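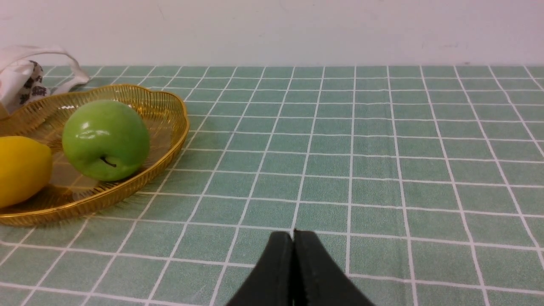 *Photo: Stitdale Robotics Laboratory. Reproduced with permission.*

# Speaker notes: Good practice for household handling trials

**Opening (slide 1, keep the photo up)**

Good afternoon, and thank you to the organizers. I speak on behalf of the Stitdale working group on trial practice. This talk concerns the rules we ask member laboratories to follow when a robot arm handles ordinary household goods on an ordinary table.

Point to the fruit basket on the left, then to the gripper at the bottom. The fingers are closed and the tablecloth ahead of them is clear. The guide calls this a rest pose, and section 2 depends on it.

**Slide 2: Scope**

The guide applies to fixed arms with two-finger grippers, working at table height. It does not cover mobile bases. Jorkilport is drafting a separate text on those, expected in June.

The guide has 7 required rules. I will discuss four. The rest deal with record keeping and are in the handout.

**Slide 3: Rest pose before every trial**

- The gripper starts closed, over clear surface.
- No item may stand directly in front of the fingertips.
- The operator confirms the pose aloud before enabling motion.

Members reviewed 3,838 trial records last year. In 273 of them the start pose was missing or could not be confirmed. Those records were withdrawn from the shared set. Pause here — this figure usually draws questions.

**Slide 4: Items and containers**

Go back to the photo if time allows. An apple and a lemon share one basket, with very little space between them. The guide treats items this close as a group, and the trial sheet must name the target item and its neighbors.

Open wirework needs its own entry. Fingertips can catch in it, so the approach height is set from the rim and checked by hand at low speed.

**Slide 5: Soft goods near the work area**

Bags, straps and cloths are to be listed even when they play no part in the task. In the photo, the handle of the white tote rests over the back rim of the basket. Under the rule, a loop in contact with a container is recorded as an attached hazard, and lifting the container is not permitted until the loop is cleared.

Eskildsen objected to this wording during review. Their position was that a written note should be enough. The group kept the stricter text for lifting and accepted the note for picking single items.

**Slide 6: Table coverings**

A covering may be used if it is flat and secured at the corners. Patterned cloth is allowed. Laboratories should state the pattern on the trial sheet, as repeated lines can affect camera-based position estimates.

**Slide 7: Adoption**

Brusis ran the full checklist for one term and reported that setup took up to 76 seconds longer per trial. The group considers this acceptable. A shorter form for repeat trials is under discussion — please do not promise a release date.

**Questions**

If asked about certification: the guide is voluntary and carries no mark. If asked about food items: real produce is permitted and must be replaced once the skin is broken. Refer questions on emergency stops to the handout, page 2.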